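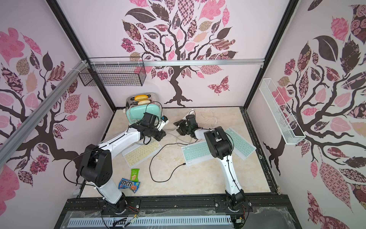

Gusomico Wall Coverings Vocabulary: README

Contents
terms.csv: one row per term, 12 columns, UTF-8, comma-separated
synonyms.csv: trade and household variants, keyed to term_id
sources.txt: catalogues and sample books consulted
CHANGES.txt: edits by release

Scope
The vocabulary covers printed wallpaper, panels and decals sold for domestic interiors. Paint finishes, tile and textile hangings are excluded. There are 62 preferred terms for motif and a separate list for colour. Spelling is Canadian; US spellings are kept as synonyms.

Known gaps
Geometric motifs are thin. The Jondau sample books were catalogued by stock number only, so nine terms drawn from them have no source page. Blank cells in source_page mean not recorded, never zero.
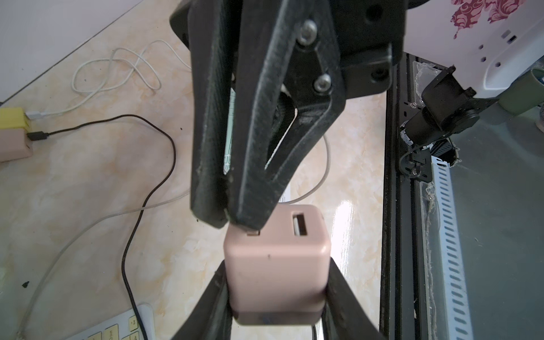 Endunville, November
Release notes. The field motif_2 has been added for prints with a second subject. Colour terms were re-checked by Ga-eun Kwon against the printed swatches. The term "greige" was withdrawn and its rows merged into "beige, grey". Identifiers of withdrawn terms are not reused.

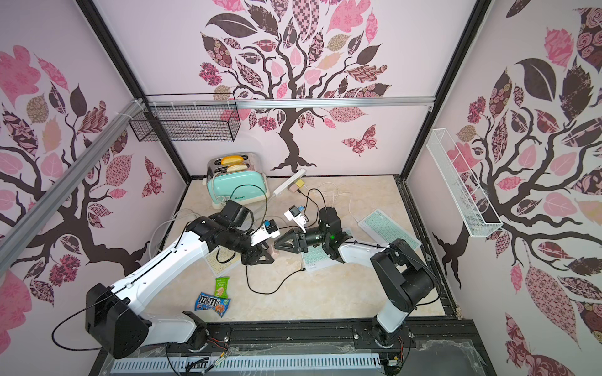

Motif and ground are coded separately. Ground is the base colour of the covering, taken from the largest unprinted area, and motif is the main printed subject, with no attempt at species unless the maker names one. The walls here would be entered as ground "pink, pale" and motif "tree, stylized". Scale is left blank unless the repeat has been measured in centimetres. Where two coders disagree, both values are kept and the flag column is set to 1.

Licence and contact
Free to reuse with credit to the compilers, Bożena Laskowska and Fulgencio Cantero. Send corrections to Bożena with the term_id in the subject line.

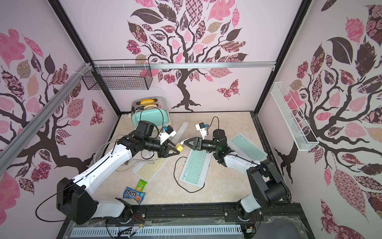 Fig. 4. Motif "tree, stylized"; motif_2 "butterfly". Leaf fill: floral, checker, paisley.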